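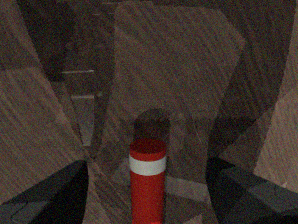
The mooring posts along the lower quay at Irndale were painted for the first time in years last winter, and the color started an argument that has not ended. The harbor office wanted gray, which hides rust and costs less. The boat owners wanted something they could see from the water at dusk. What they settled on was red with one white band near the top, the same plain pattern as the red cylinder shown here, and the band is the part people ended up liking. Seen from a boat coming in, it gives the eye a level to judge height against as the tide moves.

Paint is a larger question in a small port than most visitors would guess. Irndale has 3846 residents and a harbor that was laid out for coal. The coal stopped long ago. The quays are now used by fishing boats, a few charter boats and the ferry to Tierney, which makes 2 crossings a day outside the summer season. Salt gets into everything. A coat of ordinary exterior paint on iron lasts a couple of winters before it lifts, and once it lifts the water gets behind it.

The old method was tar. It was cheap, it went on hot, and it kept the iron sound for decades. It also came off on ropes, hands and clothing, and in warm weather it never fully set. Older residents can still point out which house doors were tarred with what was left in the bucket. Tar was dropped when the ferry company complained about its lines.

What replaced it was a string of products that did not last. The harbor tried a rubber coating that peeled in sheets. Then came a two-part paint that had to be put on in dry weather, which is hard to schedule in January. The current system is a zinc primer with 2 finish coats, and the supplier, a small firm in Trarnmont called Ziveo, says it should hold for 5 years if the metal is properly cleaned first.

Cleaning is where most of the money goes. The iron has to be scraped, brushed and rinsed with fresh water, then left to dry under a cover. The budget for the lower quay was $2000, and more than half went to labor before a can was opened.

The upper quay has not been touched. It still has its old posts, some worn thin at the waist by a century of rope. The harbor office has asked for gray again. A vote is expected before the summer ferry schedule begins.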